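I've now put together three of the Olwood screw-leg side tables, which probably tells you where this review is heading. The first went next to my reading chair in January. The second was for my sister-in-law Tülin, who sat down at mine with a cup of tea and asked where it came from before she'd finished it. The third lives on the balcony and I've stopped bringing it in when it rains.

It's a small white plastic table, sold flat, with four legs that screw in by hand. No Allen key, no bag of bolts, no little tube of glue. I paid 295 for mine at Avcı, the homeware shop near the bus station (they had a grey one too, but only on display), and I'd pay it again quite happily.

## Putting it together

Lay something soft down first, because you'll be working with the top face down and the glossy side does pick up fine scratches. Then find your four legs, start each one with your fingertips, turn it gently backwards until you feel the thread drop into place, and wind it in. The whole job took me less time than boiling the kettle – and I'm slow at this sort of thing!

What won me over was the underside. I've had cheap tables before where the legs just push into a smooth hole and work loose within a month, so I always turn things over in the shop now. On this one the threads are deep and chunky, and there's proper ribbing moulded into the beams between them. You can feel it when you lift the table by one corner; it hardly twists at all.

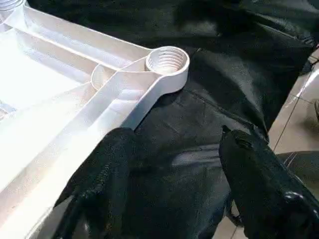

*Underside of the white frame on a black sheet, with the threaded socket at the corner and the ribs along both beams.*

My neighbour Erhan, who is suspicious of anything plastic, gave it a good hard lean with both hands and admitted it was better than he'd thought. He has since asked me to order him one, so there we are.

## Living with it

Mine holds a lamp, a stack of library books and usually a plate I should have taken to the kitchen. It doesn't rock, even on our old floorboards. Coffee rings wipe off with a damp cloth. Turmeric took a bit of bicarb and some patience, but it went in the end.

The legs come out again as easily as they go in, and that has been more useful than I expected. When Larasati moved flats in the spring we had hers apart and slid down behind the back seat of the car in a couple of minutes, legs rolled up in a towel.

## A few grumbles

- The legs need a quarter turn every few weeks if you drag the table about a lot. Lift it instead and they stay put.
- The feet are hard plastic and squeak on tiles. I stuck felt pads on mine.
- Dust gathers in all those grooves underneath. An old toothbrush gets it out.
- You can't buy a single spare leg, only the set of four. Avcı wanted 224 for the set, and at that price you may as well get another table.

I did look at the Metarero version as well, at 500. It's a nicer shape, slightly taller, and the legs are wood. If this were going in a smart front room I might have been tempted. For a chair-side table that gets knocked, splashed and carried outside, I'm very glad I went for the Olwood, and I've already got my eye on a fourth for beside the bath.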